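# Does Microwaving Food Really "Kill" It?

Somebody at school has probably told you that microwaves ruin food. Maybe it was a friend, or a grown-up at lunch, or a video with scary music. The story goes like this: the microwave zaps your food with radiation, the vitamins die, and you end up eating something that is hardly food at all.

It sounds serious. Plenty of people believe it. But lots of people believing a thing doesn't make it so, and we should be picky about what we believe. So let's pick at this one.

## First, the scary word

"Radiation" makes people think of green glowing slime. But the word only means energy that travels outward from something. The light from your bedroom lamp is radiation. The warmth you feel on your face near a campfire is radiation too.

There are different kinds. Some, like X-rays, carry enough energy to knock pieces off atoms, so doctors are careful with them. Microwaves don't carry enough to do that. They are closer cousins to the waves that carry radio shows and Wi-Fi.

Can microwaves hurt you? Yes, if a lot of them hit you, because they could heat you up the way they heat soup. That's why the oven is a metal box with a metal screen in the door, and why it switches off when you open it. When the oven stops, the waves stop. They don't hide in the food and wait for you.

## So what happens in there?

Food has water in it, even food that looks dry. A piece of bread has some. A water molecule has a slightly positive side and a slightly negative side, and microwaves push and pull on those sides billions of times every second. The molecules twist back and forth, bump into their neighbors, and all that bumping is heat.

You may hear that microwaves cook food "from the inside out." Be suspicious of this one as well! The waves sink into the food a little way, an inch or so for many foods, and get weaker as they go. The middle of a big potato mostly warms up because heat creeps in from the parts around it. If you've ever bitten into a burrito that was lava near the ends and ice in the center, you already had proof and didn't know it.

## What about the vitamins?

Now we get to the part of the story that has a bit of truth in it. Some vitamins do break down when food is heated. Vitamin C is the famous one. It also dissolves in water, so it can leak out of vegetables while they cook.

But look at what causes the loss: heat, water, and time. A pot on the stove has all of those. If you boil broccoli in a big pot and pour the water down the drain, some of the vitamin C goes down with it. If you microwave the same broccoli with a spoonful of water for a short time, it often keeps more.

Often, I said. It depends on the vegetable and how long you leave it in. Anyone who tells you the microwave always wins is selling you a story too.

## Watch out for the bean plant test

There is an experiment that gets passed around a lot. Someone gives one plant plain water and another plant water that was microwaved and then cooled. The microwaved-water plant droops. Shocking!

Or is it? One plant is hardly a test. Maybe that plant had a bug in its roots. Maybe it sat in a darker spot. To find out, you'd want a lot of plants, say 26 of them, split into two even groups. You'd keep them in the same light and the same soil for 21 days. You'd also want a third group getting water boiled on the stove, so you could tell whether it was the microwave or just the heating. And the person measuring shouldn't know which plant is which, or they might see what they hope to see.

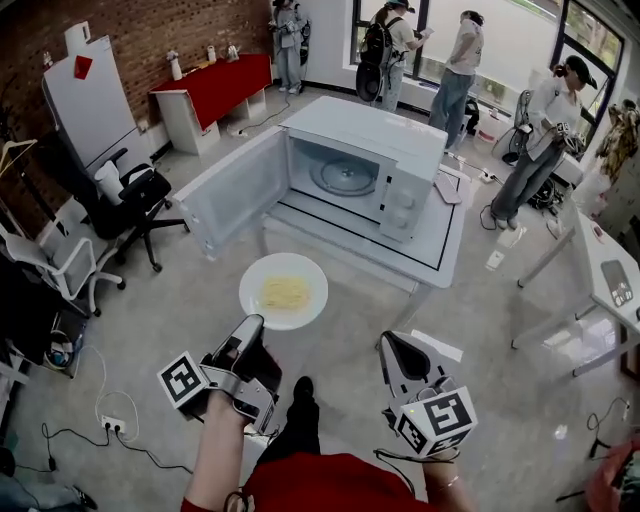
You can ask the same sort of questions about nearly any claim. How many times did they try it? What did they compare it to? Would they have told us if it hadn't worked?

## Things that are worth worrying about

Being a doubter doesn't mean waving away every warning. A few microwave warnings are good ones:

- Food heats unevenly. Stir it, let it stand, then check it before you take a big bite.
- Use dishes that are meant for the microwave. Some plastics soften or melt, and metal can spark.
- Whole eggs in their shells can burst, sometimes after you take them out.
- Steam burns. Ask a grown-up for help with a covered bowl, and open the lid away from your face.

And if cold pizza comes out of there soggy and sad, that complaint is fair. The oven warms the water in the crust without crisping the outside. The vitamins have nothing to do with it.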